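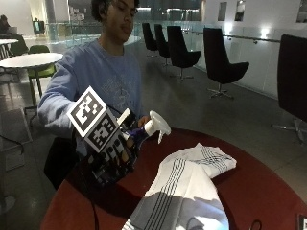

*At the round table, February.*

## Skirting vents before the thaw

Crawl space moisture is the most common finding in the Semitz park inspections this winter. Of the 52 homes checked, most had skirting in fair condition but too little open vent area. Several had vents blocked by leaves or by insulation that had dropped from the belly.

The Claltuston office uses the following rule for homes with a ground vapor barrier in place: one square foot of net free vent area for every 400 square feet of floor. Homes without a barrier need more, and the barrier should be laid first. Net free area is the figure stamped on the vent or printed on its carton. It is smaller than the size of the opening, as the louvers and screen take up part of it.

Place a vent within three feet of each corner, then space the others evenly along the long sides. Keep the dryer duct separate. It must run through the skirting to the outside and may not end under the home.

For the barrier, use 6 mil polyethylene, lapped 12 inches at the seams and weighted with brick or block. Cut it to fit snugly at the piers. Do not staple it to the skirting, which moves with frost.

Vinyl panels installed in cold weather need room at the top rail. Panels set tight in February will buckle by July. The Nair Road section has replaced 2,000 linear feet of skirting for this cause.

Owners on Sarkach Lane should leave the access panel on the utility side unlocked until the water line check is complete. Replacement vents are at the office in white and tan only.

2024-02-17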